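How to Quiet a Door That Sticks and a Lever That Droops

Every fall the doors in my building swell, and every winter they shrink back and start to rattle. Somewhere between the two there's a week in October when they work. This page covers the other fifty-one.

You'll need a screwdriver, a pencil, a stub of candle and medium sandpaper. Alistair Laing, who taught me this, would add a can of Fomero spray. I've used Fomero. It smells like a bus and attracts lint.

Start with the hinges. Most people start with the sandpaper and end up with a door that fits nicely in July and lets in weather the rest of the year. Open the door halfway, hold it up by the lever side and tighten every hinge screw by hand. If one spins forever, take it out, pack the hole with toothpicks and a little wood glue, let it dry overnight and try again.

Now close the door slowly and watch where it touches. Mark the spot in pencil. Rub it with the candle first. If the wax doesn't do it, sand the mark lightly, close the door, and check. Two passes, then stop and have a coffee. You can't put door back.
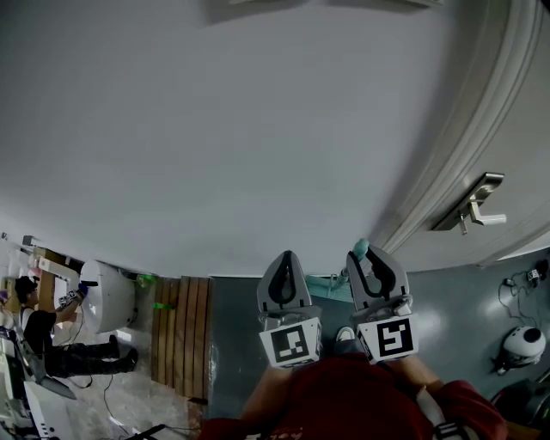

Next, the lever. A droopy one usually has a loose set screw, often a tiny hex on the underside of the neck. Snug it up while holding the lever level. Then tighten the backplate screws a bit at a time, switching between top and bottom, or the plate will pinch and the lever will stay down like it's sulking.

Last, the latch bolt. Push it in with your thumb. If it comes back lazily, rub pencil lead along the slanted side and work the lever until it snaps. If it snaps fine but misses the strike plate, loosen the plate, nudge it over and tighten it again.

Paint goes on any bare spot the same day. I have skipped this step twice and have the swollen door to show for it.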